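Grolldale Kitchen Words

A word list of the things people say at home about cooking, eating and washing up, collected in and near Grolldale. This is the README, so read it before you open the spreadsheet and write to me about the blank cells (they're meant to be blank, I promise, see below).

What's in the folder

words.csv is the main thing. It has 241 entries, one per row. Each row gives the word, how people say it, what they mean by it, and the part of the valley where I heard it.
sayings.csv is smaller and messier. Whole phrases go in there, like "the pot's gone to church" for a pot that got left on the stove too long.
notes.txt is me talking to myself. You can skip it, but there's a long bit about dumplings I'm quite proud of.

How it started

My grandmother had a word for the burnt rim of a casserole, "skarn," and I used it at college in front of my roommates and got nothing but blank faces. So I started writing things down on the backs of receipts, then in a notebook, and then I finally typed the whole lot up. I asked aunts, neighbors, the lady at the Engström bakery counter (she gave me five words while bagging rolls!) and pretty much anyone who stood still near a stove.

How I collected the words

I tried hard not to ask "what do you call this?" because people freeze up and give you the store word. Mostly I'd cook with somebody, or dry their dishes, and wait. It's slow! But you get "flummet" for a dishcloth that's past saving, and you'd never get that with a clipboard.

If I heard a word from only one household, it still went in, marked "one house" in the last column. Some of those are probably family jokes. I like them too much to throw them out.

The blank cells

A blank in the "origin" column means I don't know. I'm not a linguist, and I'd sooner leave a gap than guess. A blank in "said by" means the person asked me to leave it out. Please don't fill either of these in from a dictionary and send it back to me as a fix (it's happened twice).

Spelling

I spelled things the way they sound to me, and I grew up on the Butska side, where we swallow half our vowels. So "hobbern" might be "hobburn" to you. If you search and come up empty, try it with a different vowel before you give up. Only one spelling gets a row, and the others go in the "also" column.

Changes in this version

I went through the old list of 232 words, took out seven that were the same word twice, and added 16 new ones. Nearly all the new ones are about bread, thanks to one very talkative afternoon in Butska. I also fixed the file so accented letters don't turn into little boxes. Sorry about that one, it was my fault and it was in there for ages.

Words for what's on the table

By far the biggest group. Pans, boards and baskets all have at least a couple of names each, and people will argue about them with real heat.

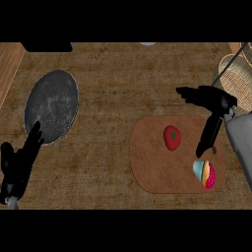
Joni Salminen wrote in to say that "drutter" is missing its second meaning: up the hill it's the crust you tear off before the loaf gets to the table, and also the child who did the tearing. "You've only got the crust," the message went on, "and my mother never used it for anything but me." I've added that as its own row, with a note pointing back to the first.

Using the list

Take it, print it, put it on a tea towel. If you use a big chunk somewhere public, please say it came from Grolldale Kitchen Words and keep the "one house" marks in, so readers know which words are shaky. The Drutetti school newsletter ran a page of them without the marks, and now I get mail asking why nobody's cousin says "plonkle."

Sending me words

Email is best. Tell me the word, what it means, and where you heard it. A sentence with the word in it helps more than anything. I'd love to reach 500 rows someday, and I'm especially short on words for leftovers, soup that's too thin, and the drawer where the odd lids live.

Last updated June 14, 2026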